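4. Preparing the lemon and ice table

This section is for the person who prepares the cold drinks table in the Skustside kitchen. The hot drinks are explained in section 5. If you do both on the same day, please finish the cold table first.

4.1 Before you begin

Wash your hands and dry them on paper, not on the cloth which belongs to the table. The cloth is only for drips.

The bowls, the tray, the cutting board and the cup rack are kept in cupboard 184. The key is with Rigoberto Beltrán. The fruit and the bags of ice cubes come with the Butell delivery, and they are already paid, so do not sign for them again.

Look at every bowl and cup in good light. If there is a chip on the rim, put the piece aside and write it on form 1435. Small scratches inside a bowl are no problem.

Note: The knife is not stored together with the board. It lies in the locked drawer and it goes back to the same drawer as soon as the fruit is cut.

4.2 Placing the things on the table

1. Wipe the whole table top with a damp cloth and then with a dry one. Begin at the far side and come towards yourself.

2. Put the rectangular tray in its place. We use the cream-white one with the word Rabbit in the corner and the small bunny who says "hi~". Turn it so that the word can be read from the side where you work.

3. Fold the dark grey cloth to a square and lay it beside the tray. The edge is a little frayed, please do not cut the threads.

4. Put out the bowls. The pink bowl is for the cubes. The mint-green bowl is the small one, for the slices. The wide shallow white bowl with the tan rim stays empty until the first guests arrive, and after that it is used for peel and used slices.

5. Lay the bamboo cutting board on the table with its metal handle to the left. Left-handed persons may turn it.

6. Keep the middle of the table free. You will need this space for cutting and for moving the cups, and it fills quickly enough by itself. 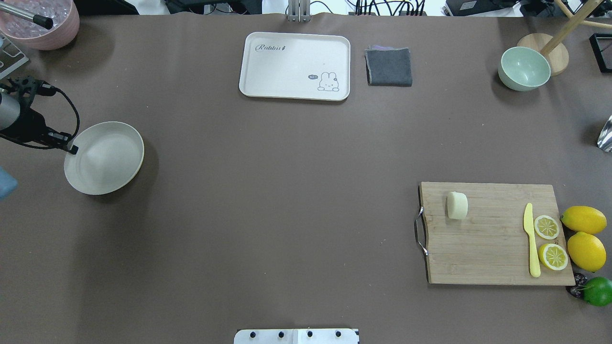 7. Set the wooden mug stand near the mint-green bowl. It has a round base and stands well, but with heavy mugs only on one side it can tip. Hang the mugs in turn, one to each side.

8. Check that you can reach everything without leaning over the cubes. If you are not tall, pull the pink bowl closer before you fill it. A full bowl is heavy and it is better not to drag it.

Caution: Water on the table top makes the bowls slide. Dry every drop at once, also under the bowls.

4.3 Filling the cube bowl

1. Fill the pink bowl not earlier than you need it. In a warm room the cubes begin to stick together after a short time.

2. Open the bag over the sink and shake away the small broken pieces.

3. Pour slowly, with the bag close to the bowl. Fill the bowl well, but stop before the cubes can roll over the rim.

4. Take the cubes always with the metal scoop — never with a cup, and never with the fingers. A glass or cup can break in the cubes, and then the whole bowl must be thrown away.

5. When the scoop is not in use, lay it on the table near the mint-green bowl. Do not leave it pushed down in the cubes, the handle becomes too cold to hold.

4.4 Cutting the fruit

1. Wash the lemons and limes in lukewarm water and rub them with the hand. Remove any small stickers.

2. Dry the fruit. Wet lemons roll under the knife.

3. Cut one lemon in half across, not from tip to tip. Put the flat side down on the board and cut slices as thick as a pencil. Thinner slices look nice but they fall to pieces in the cup.

4. Take out the pips with the point of the knife.

5. Cut only what will be used in the next half hour. The other fruit waits whole, just behind the board. We used to cut all of it in the morning, and by noon the slices were dry at the edges. Barrett Yazzie has asked that we do not return to this.

6. Limes are cut only when a guest asks for lime.

Note: The knife must be sharp. A blunt knife presses the juice out and slips on the skin. Hafþórsson sharpens our knives in November, and between these visits you may use the small steel in the drawer.

4.5 Setting out the cups

The pastel cups stand in the white wire rack with the wooden handle. Carry the rack by this handle and keep your other hand under it.

1. Put the rack in front of the pink bowl, at the corner of the table.

2. Mix the colours a little. Guests remember their cup by the colour, so two cups of nearly the same blue should not stand side by side if you can avoid it.

3. Hold a cup by the outside when you fill it. Keep your fingers away from the rim.

4. First the cubes, then one slice, then the water. When the slice goes in last it floats against the lip, and many people do not like this.

5. Fill the cup to two fingers below the rim.

6. Put a plate under the cup if it will be carried to another room. The round white plate is good for this.

7. Serve the drink and wipe the place where the cup was standing.
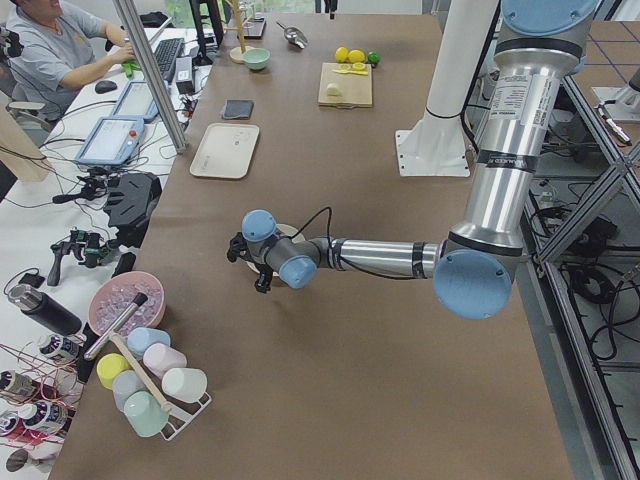 4.6 Clearing away

1. Throw the used slices and the peel in the food waste. Unused slices may be kept until the evening in a closed box, but not longer.

2. Pour the remaining cubes in the sink and let them melt. Do not put them back in the bag.

3. Wash the bamboo board by hand with a little soap, on both sides, and stand it on its edge to dry. It must not lie in water and it must not go in the dishwasher. Over the winter it gets a thin coat of Pretwood oil, item 224 in the stock list.

4. Dry the metal parts directly after washing.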